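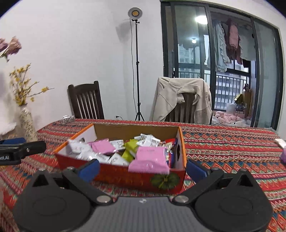
Stories > Short Fiction > Soft Pads

Soft Pads

July 2022

The agreement with Surdu was for 3,000 picks, half with the Sekier pads and half with the Gerkton pads, and they paid on completion. My wife said we could use the dining table as long as it was clear for supper. It was never clear for supper, so we ate on the sofa.

The Sekier pads were blue. The Gerkton pads were grey and came in a bag with a spare screw. Both sets fitted the same gripper, which I held in my hand and squeezed, and the camera on top watched what the jaws did. I had to reach into a box of wrapped sweets and snacks, take hold of one packet, lift it clear of the rim, hold it for a slow count of 4 and put it down. Then I wrote a mark on the sheet. A stroke was a clean lift, a circle was a slip, and a cross meant I had picked up two packets at once.

I had been out of work since March. Before that I was at the Hilton works for nineteen years, on the packing line, until they put in arms to do the last of the packing by hand. I did not mention this to Surdu. The form had a box for previous experience and I wrote "packing".

The first evening went badly. The pads would close on the flat part of a wrapper and the air inside would push the packet out sideways. I squeezed harder and it went out faster. My wife sat at the other end of the table with her crossword and watched a yellow-green one go past her elbow.

"You never used to pick them up like that," she said.

"Like what?"

"As if they were bricks."

She was right. On the line you took a packet by the crimped end, with two fingers, and let it hang. I had done it so many times that I had stopped knowing it. I put the gripper down and did a few with my hand to see what the hand was doing. Then I turned the jaws and went for the ends, and I had eleven strokes in a row.

By the end of the week I had a way of working. The ring light went on at six and I did two hours, then tea, then another hour. I changed the pads over every second evening. The Gerkton pads held better on the big packets but they were too stiff for the little ones, and if the wrapper was shiny they skated. The Sekier pads gave a bit when they closed. With those I could feel, or thought I could, when the packet had settled. There is no feeling in the thing at all, it is a handle and a pair of arms, but after enough goes your fingers make something up.

A young man rang from Surdu on the Thursday. He was polite. He said the data was very usable and asked if I had noticed any difference between the pads.

I told him about the ends. I said the stiff ones needed the packet to be lying right, and if it was not lying right I nudged it round first with the tip of one jaw.

He asked me to say that again, and I could hear him typing.

"The last operator went straight down from above," he said. "Every time."

"How did he get on?"

"About the same as the arm does."

I asked him what the arm was for. He said it was for a customer and he could not say which. He said it would be a packing application. I told him that was fine and we talked about the sheets for a while, and whether he wanted them posted or scanned.
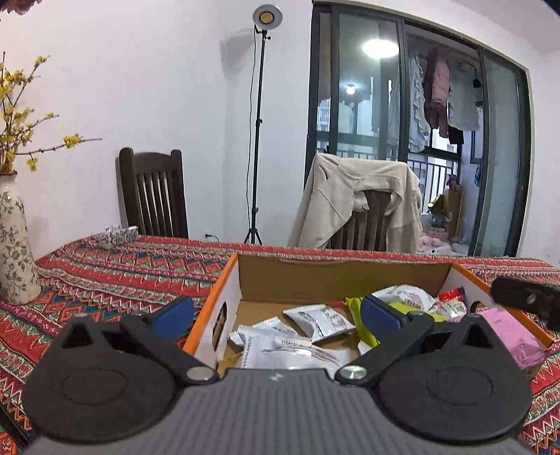
My wife had heard my side of it from the kitchen. She came in drying a saucepan.

"It's for the likes of Hilton, isn't it," she said.

"He didn't say."

"But it will be."

"It might be."

She looked at the box. I thought she was going to tell me to stop, and I had an answer ready about the gas bill. She took out a pink packet and opened it and ate what was in it, standing up.

"You'll need to take that one off the list," she said.

I had been wondering whether to leave out the part with the ends. It would have been easy enough. I could have gone straight down from above like the last man and filled in my circles, and been paid the same money. But I tried it for a few minutes that night and I couldn't stand it. The packets shot about all over the place. I rubbed those lines off the sheet and did them again properly.

I passed 3,000 on a Sunday afternoon, with the Sekier pads on, and did not stop. The sheet for the Gerkton pads had a bad evening in it from when I had a cold, and it did not seem fair to send it like that. So I did that evening over. Then I thought the blue ones ought to have the same again. When I added everything up it came to 3,446, and I put that on the covering note and said they need not pay for the extra.

Under "operator comments" I wrote that the Sekier pads were better for small work and the Gerkton for large, and that neither was much good on an empty stomach of a packet, by which I meant one with too much air in it. I wrote that the person, or the arm, should take it by the crimped end and let it hang. I read it through and crossed out "the person, or".

The money came on the Friday. A courier came for the gripper the same day and I signed for it. He had a van full of other boxes. My wife shook out the tablecloth on the balcony, and we had supper at the table, fish and peas, with the sweets still on the side because Surdu had not asked for them back.

We cookies use to remember your reading preferences. Accept | Manage settings

Contact | © 2022 Soft Pads and other stories | Back to top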